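犬の毛色遺伝スレ(サドル/セーブル/ティッピング)

投稿 1 タルト犬舎見習い
先月から過去ログを読んでいますが、セーブルとサドルタンの区別が書き手によって違うので立てました。うちの子はキルンビー系(Killunby)の雑種で、生後8週では背中がほぼ黒、生後10か月の現在は黒が背の中央だけに残っています。登録上は「セーブル」です。これは正しい表記でしょうか。

投稿 2 k_locus
>>1
表記としては誤りの可能性が高いです。セーブルは一本の毛の中で根元が明るく先端が暗い状態を指します。背中の黒が面として後退していくのはサドルタンの経過です。毛を数本抜いて白い紙に並べ、根元を見てください。根元まで黒ければサドル側です。

投稿 3 Dretalberg住人
>>2
その判定は成犬では外れます。セーブルでも背の正中線には根元近くまで暗い毛が混じる。抜く場所を肩、背、腰で分けないと意味がない。

投稿 4 k_locus
>>3
場所を分けるのは同意です。ただ「外れる」は言い過ぎで、肩の毛なら十分使えます。

投稿 5 タルト犬舎見習い
肩は根元が薄い茶、先端だけ黒でした。背は根元まで黒です。余計に分からなくなりました。
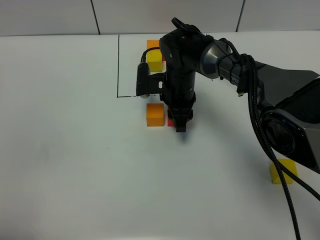
白い天板、黒いアームと色つきの積み木

投稿 6 Inga_9
>>5
肩と背で結果が違うなら、遺伝子検査を出すほうが早いです。A座だけなら頬の内側の綿棒で足ります。毛の観察は室内灯の色で茶の濃さがいくらでも変わります。

投稿 7 Dretalberg住人
検査機関によってはサドルとタンポイントを同じ型で返してくる。A座だけ見ても、タンポイントまでしか言えないことがある。結果票の注記を読まずに「検査したからサドル」と書く人が多い。

投稿 8 k_locus
>>7
それはその通りです。ただセーブルかどうかの切り分けには使えます。>>1の質問はそこです。優性のセーブル型が一つも出なければ、登録表記は直すべきです。

投稿 9 Tavenhamの砂
表記の話なら赤系の呼び名も整理してほしいです。「アプリコット」「レッド」「オレンジ」が犬舎ごとに違い、同じ子が譲渡の前後で別の色名になっています。私は子犬の時点では「赤系・濃」「赤系・淡」の二つしか使いません。

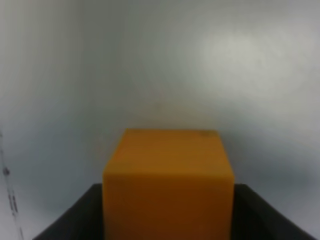

赤系の濃淡は色素の強度の問題で、A座やE座とは別に扱うべきです。e/eの犬がクリームからマホガニーまで散るのは、強度に関わる座が複数あるためと説明されています。見た目の色名は照明にも左右されます。上の橙色の立方体も、上の面は金色寄り、手前の面は茶色寄りで、一つの物に色名が二つ付きかねない。被毛なら毛の向きも加わるので、色名を決めるときは同じ窓際、同じ時刻、同じ向きに揃えてください。

投稿 10 Inga_9
>>9
二分類では粗すぎます。成長で薄くなる子を追うなら最低でも四段階は必要です。うちでは色見本帳の番号で記録しています。耳の付け根の裏側を基準点にすると、日焼けの影響が少なく再現性が出ます。

投稿 11 Tavenhamの砂
>>10
基準点の案は採用します。段階数は譲りません。四段階にすると、測る人が変わった時点で一段ずれます。

投稿 12 マルレニ(Marleny Espinoza)
記録表を公開しています。2025年8月3日の時点で最大300頭分、耳裏と肩の二点で取っています。生後9週までの濃さと成犬時の濃さは、あまり一致しません。赤系の淡と判定した子が濃に移ることはまれで、逆は普通に起きます。退色の有無は別の列にしてください。濃淡の列に混ぜると後で分離できません。

投稿 13 k_locus
>>12
測定者は一人ですか。

投稿 14 マルレニ(Marleny Espinoza)
>>13
二人です。7月以前の分は測定者の列が空欄なので、比較には使わないでください。

投稿 15 タルト犬舎見習い
A座の検査を申し込みました。綿棒の採取は食後を避けるとのことで、明朝に採ります。

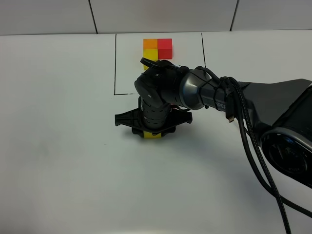 関連スレッド:A座検査の結果票の読み方

投稿 1 Dretalberg住人
上のスレから分けます。結果票で最初に見るのは型の組み合わせではなく、検査対象の変異の一覧です。一覧にないものは「陰性」ではなく「未検査」です。

投稿 2 Inga_9
K座も同時に出してください。優性黒を一つ持っているとA座の模様は表に出ません。

投稿 3 k_locus
>>2
今回の犬は背と肩で模様が出ているので、K座の優先度は低いと思います。費用を抑えるならA座のあとで構いません。

投稿 4 Inga_9
>>3
ブリンドルの可能性が残ります。茶の部分に縞がなければ後回しで結構です。

投稿 5 タルト犬舎見習い
縞はありません。A座の結果票が届いたら、注記の欄も含めて書き写します。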